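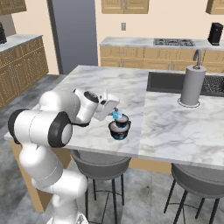 *Fig. 4.1. Simulated kitchen cell: arm holding a small light-blue item over two stacked containers.*

## Unit 4: Task allocation in a staff kitchen

Reading before the seminar: Navarro, course reader, sections 3 and 4. Bring the shift sheets from Unit 3.

### 4.1 The case

Dornstead runs a staff canteen and several small tea kitchens on one site. The catering team covers both. A study led by Ayane Ikeda looked at which tea kitchen tasks could be passed to a fixed arm and what would then be left for the team. The work was done in simulation first, and Fig. 4.1 belongs to that stage.

The task list for one shift held 110 entries. Most were short: put a cup away, move a bowl, wipe a surface, refill a holder. The study sorted them by three properties:

- **Reach.** Can the item be handled from one standing point?
- **Grip.** Can a two-sided pinch hold it without damage?
- **Order.** Does the task depend on another person having finished?

Placing a small item in or on a container passes the first two tests in most layouts. The third is harder. A stack on the worktop may be waiting to be put away, or somebody may have left it there for use. Kitchen staff settle this by asking, or by knowing who is on shift. The task list had no column for it.

### 4.2 Hours and duties

Baseline catering hours for the year were 1,939. Of these, 402 were booked to tea kitchens. The study proposed moving 70 of the 402 to the arm, leaving 332 with the team.

Points to note:

1. The 70 hours are spread over many short visits. They cannot be taken out of the rota as whole shifts.
2. Walking time between kitchens remains, as the team still has to restock and clean.
3. New duties appear: clearing the arm's working area, reporting a failed grip, restarting after a stop. None of these was in the existing job descriptions.

Item 3 was the main subject of the staff meetings. Two questions were raised and recorded: who may press stop, and whether a stop counts against the kitchen's service record. The first was settled (anyone present). The second was left open until October.

### 4.3 Limits of the simulated cell

A simulated worktop holds only what has been placed in the model. In use, a worktop also holds bags, post, wet cloths and elbows. Results from the model should be read as an upper limit on what can be handed over. Do not convert them into posts or pay grades.

Surface finish is a second limit. Glossy and see-through items can look different to a real sensor than they do in a rendered view, and grip settings may need to be redone on site.

### 4.4 Seminar work

Work in pairs. Take one entry from your Unit 3 shift sheet and write:

- the start and end state of the worktop
- what a worker checks before starting
- who is told if the task fails, and how
- the time saved, and the shift in which it falls

One side of A4. Hand in at the start of Unit 5.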